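3.2 Loose parts and the lending shelf

The toy library at Lilton lends from a single wall of shelving, and the first thing we learned there is that a toy goes out as a box and comes back as an argument. Of the 1,151 loans in the ledger, 141 were returned with at least one piece missing. The form has a column for this. It is one word wide, and the staff have filled it with remarks such as "cow", "most of farm" and, in January, "see last time".

Earlier work on shared playthings treats the missing piece as a cost to be spread over members. At Rerneck the fee was set on exactly this footing, and parents seem to have read it as a price list. Losses went up. The Skukent branch charged nothing and relied on shame, with results that were hard to tell apart from those at Rerneck.

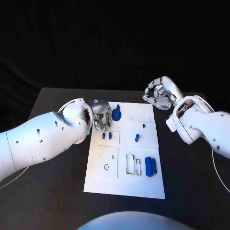
Figure 4. Board and toothed part on a dark table.

Whether a set survives the loss of a piece depends on how much of the play runs through that piece. A jigsaw short of one bit of sky is a nuisance, and families at Lilton went on borrowing one for the whole of the study. Sets built on fit are less forgiving. A blue gear with a short knob standing up from its top, as in Figure 4, is easy to pick up and turn, and for the same reasons easy to carry off to the bath. Once a gear has gone, its neighbours have nothing to turn against and the set becomes, in the words of one returned form, "a plate".

We therefore sorted the stock by what we call the Stamatopoulos rule, after the café where it was agreed. A toy is brittle if a child of four would notice the gap within one sitting, and tough if only the parent would. 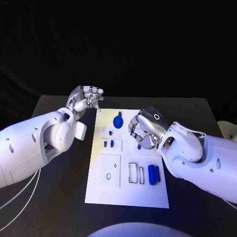

The rule proved easier to state than to apply. Two of us spent most of an afternoon on a tea set with five cups and six saucers, which one coder held to be brittle and the other held to be a perfectly ordinary tea set. Cases of this sort went to a third coder, who had children and was brisk about it.

Of the 200 sets we sorted, 20 could not be placed at all. Nearly all of these were dressing-up boxes, where no record survived of what the full contents had been. Members had returned things that were never lent, among them a good wool scarf. 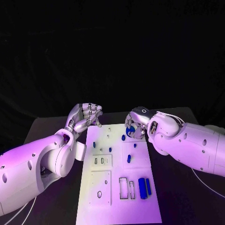 We left the dressing-up boxes out of the counts that follow. They stayed on the shelf at Lilton, where they were borrowed more often than anything in the brittle group and, going by weight, came back slightly fuller.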